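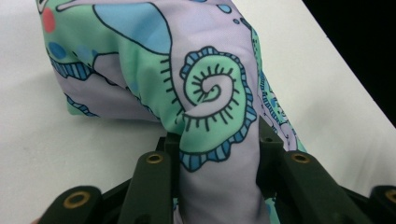
Vasilakis printed scarf, sea colors - quick review

Bought two of these in October, one for me, one for my sister. Wearing mine most days since so figured I should finaly write something up.

Fabric first. Thin, smooth, a bit of sheen. Feels synthetic, so if you want silk, keep looking. Slides off a coat collar if you don't knot it. Packs down to nothing, lives in my bag.

Print is why I bought it. Mint green, sky blue, pale lavender, thin black outlines. Big green spiral with a scalloped blue edge - my sister says seahorse tail, I say shell. Kind of cartoonish. Goes with gray, goes with navy, looked odd with my red coat.

Washed it 11 times or so, cold, hung up. Colors held fine. One pulled thread near the hem, probably my ring.

Storage

Hooks were no good, it slid off every one. Folding it is a pain too, corners never line up. Gave up and went with a low basket, dark brown, woven, straight sides. Drop it in any old way and it's done. Low walls mean you can grab it without digging. Check the weave for rough ends before you put anything this thin in there - I ran a pair of old tights around the inside first, nothing snagged.

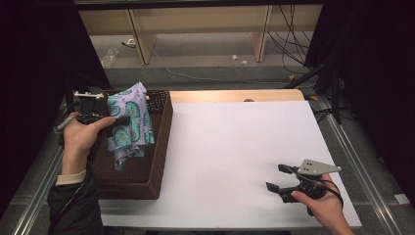
Worth it?

Yes for the print. Shipping took 3 weeks, wich was annoying, and the box showed up crushed. Scarf was ok. Would buy another if they did it in a heavier fabric.

Athina Christodoulou, Stillport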